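Ravside Fight Forum > Regional shows > Erkdale card, main event swapped AGAIN

gloveup_gary
Right so Mocanu is out and they've put the welterweight kid in at two weeks notice. For a title. He's had five fights. Am I going mad or is that a joke of a main event

southpaw_sal
Not a joke, he's good. Watched him twice last year. Takedown defence is shaky but he hits like a van

gloveup_gary
Hits like a van against blokes who work nights and train Tuesdays. Champ has been in with proper people

tinribs
Anyone know if tickets get refunded? Paid for cageside to see Mocanu, not fussed about the rest of it

matburn77
"Card subject to change", its on the back. You'll get nothing

southpaw_sal
They did refunds in January when the heavyweight pulled out. Email the box office, don't ring, they never pick up

tinribs
ta, will try

oldcornerman
Short notice title shots are as old as the sport. Bloke gets a call, says yes, has the weight to cut and no camp behind him. Usually goes one of two ways: blown out in the first or the champ gets lazy and it's a scrap. I'd pay for the second.

gloveup_gary
You'd pay for anything mate

oldcornerman
True

matburn77
What are the odds? Mitotell had him at 12/1 this morning, gone to 9s now. Somebody fancies him

southpaw_sal
That was me lol. Tenner

matburn77
Big spender. Small show, doesnt take much to shift a price

kneebar_kev
Disagree with Gary on the five fights thing. Amateur record counts for something, he had loads. And champ is 36 and looked blowing after two rounds last time out. If the kid can keep it standing until the third he's got a real chance

gloveup_gary
IF. He can't. Champ shoots, gets the leg, sits on him for 25 minutes. Boring but thats what happens

kneebar_kev
Champ's shot from miles out last time. Got stuffed four times. Go and watch it again

gloveup_gary
I was there. He won every round

kneebar_kev
He won every round on the fence holding a bloke's knee. Judges were asleep

oldcornerman
Kev's right about the shots. Knees have gone. Doesn't mean he loses.

tinribs
How many does the hall hold now? Somebody told me 2969 with the new seating, seems a lot for that place

matburn77
2000 tops. 2969 is with people stood in the car park

southpaw_sal
They announced 1064 at the last one and it looked full from where I was. Only the top tier shut

tinribs
so plenty of room to move if I keep my ticket then

matburn77
Stewards will shift you back, they're fierce in there

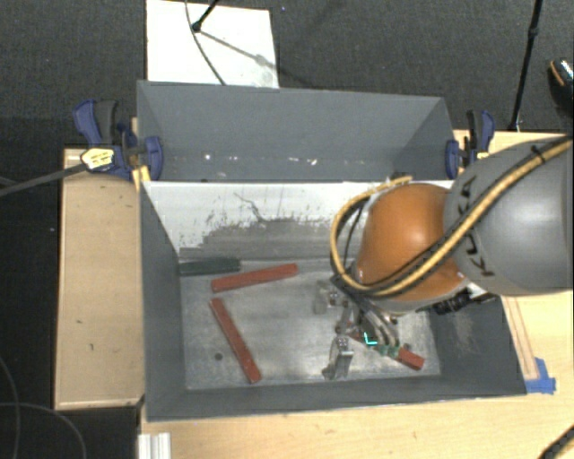
Page 2 of 2

oldcornerman
Weigh-in is Thursday by the way, 5pm, open to the public. Worth going just to see how the kid looks on the scales. Two weeks to get down from wherever he was walking round.

gloveup_gary
If he misses weight it's non title and I'm not going

southpaw_sal
you said that last time and I saw you in the bar queue

gloveup_gary
Bar queue is not the fight

kneebar_kev
Prediction then, everyone. Kid, TKO, round 3

gloveup_gary
Champ by decision. Dull. Told you so to follow

oldcornerman
Champ, submission, late.

southpaw_sal
Kid round 1, drinks on me if so

tinribs
Box office replied!! Refund is only if you ask before the weigh in, and they keep the booking fee. Might just go tbh

matburn77
Stand corrected on the refund. Go, undercard is decent, the flyweight opener especialy

tinribs
yeah alright. see you all there, row C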